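Shared Workshop Robotics, Handout 4
The two-bin cell: mounting, lighting, first grasps

Read this before the evening session, with a pencil. Handout 3 (wiring and the e-stop loop) is assumed. If you skipped it, go back and do it, then come and find out why your e-stop light is on.

1. Where we are up to

By now your group has an arm bolted down, a gripper that opens and closes on command, and a strong opinion about cable ties. The next job is to give the arm something to do. We use bin picking: two bins side by side, mixed household objects in both, and the arm carries things from one to the other until somebody wants to go home.

It sounds like a small task. It is a small task for you, because you have been picking things out of other things since before you could talk. The arm has no such background.

2. Fixing the bins

Bins move. They move when the gripper bumps a wall, when the gripper misses an object and pushes it into a corner, and when someone leans on the table to watch. A bin that has shifted by 14 mm will make your calibration look wrong, and you'll spend the session re-doing a calibration that was fine.

Clamp the bins to each other where the walls meet, one clamp per side. Ordinary bar clamps from the hardware store will do. Put the handles where the arm can't reach them, then move the arm through its whole range at low speed and find out whether you were right.

Sheet metal is cheap, it doesn't crack, and sloping walls let things slide back toward the floor of the bin. It also reflects. See section 4.

3. Choosing objects

You want a collection that embarrasses the gripper in several different ways. Raid the kitchen, the laundry and the toy box. One working load:

- a squeeze bottle with a pointed nozzle
- a plastic pipe fitting
- a green block with facets
- a sock
- a small yellow cup-like thing with a petal edge

The sock is the hard one. It lies flat, it has almost no height, and the fingers would like to close on the air just above it. Groups who leave the sock out get lovely success rates and learn very little. Leave the sock in.

Bottles go the other way. They're easy to find and awkward to hold, and a grasp near the nozzle tends to end with the bottle swinging. Aim for the body, close to the middle of the weight.

Nothing breakable, nothing sharp, nothing you want back in its original condition.

4. Lighting and shiny walls

Bare metal picks up colour from whatever sits beside it. A bright object throws a soft patch onto the floor and sometimes onto the wall behind, and a segmentation routine based on colour will cheerfully report a second object there. The arm then goes and tries to pick up a reflection. It is very patient about this.

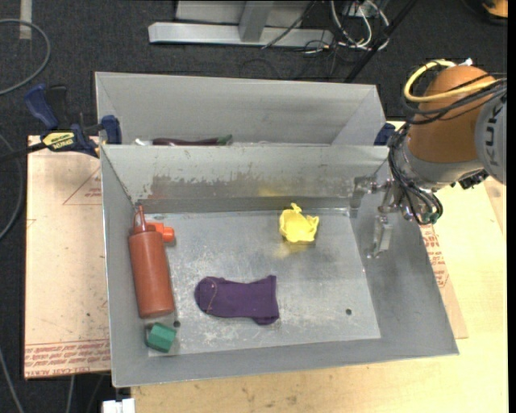
5. Marking reflections by eye

Look at the yellow object and the metal just below and left of it, then at the back wall, where there's a fainter yellow patch and a faint red one over the bottle. On your printout, circle everything your detector calls an object. Put a cross through anything you couldn't close your hand on.

Next, try these in order, and write down what changed after each:

- Move the lamp higher and point it at the ceiling.
- Raise the minimum saturation in the colour filter.
- Add the depth check: if a region sits at the same height as the bin floor, throw it out.

You will notice that the depth check also throws out the sock. Discuss.

6. Parking and approach

The arm needs a park pose over to one side, fingers open, clear of the camera's view of the objects. Over the right wall works for our table layout. From there, the approach has two parts: a fast move to a point above the target, then a slow straight descent. Do not combine them to save time. The bins carry enough scars already.

Corners deserve their own rule. If the target is closer to a wall than the width of an open finger, rotate the wrist so the fingers run parallel to the wall. If that still won't fit, skip the object and pick another. It may get nudged into the open by a later attempt, and you can take the credit.

7. Logging

The Bumum logger writes one line per attempt: target, grasp pose, gripper width after closing, result. Gripper width is the useful one. If the fingers close to zero, you are holding nothing, whatever the script says.

Last term's longest run reached 3746 attempts before the disk filled. The log is on the shared drive under Soltia, along with 127 attempts somebody labelled "weird" and never explained. Cap your own runs at 2000.

8. Before next session (November groups)

Bring one object per person, subject to the rules in section 3. Bring your marked printout. Tidy any cable lying within reach of the arm, and leave enough slack at the wrist for a full turn in each direction. Spare clamps are in the drawer marked Undby, under the things that aren't clamps.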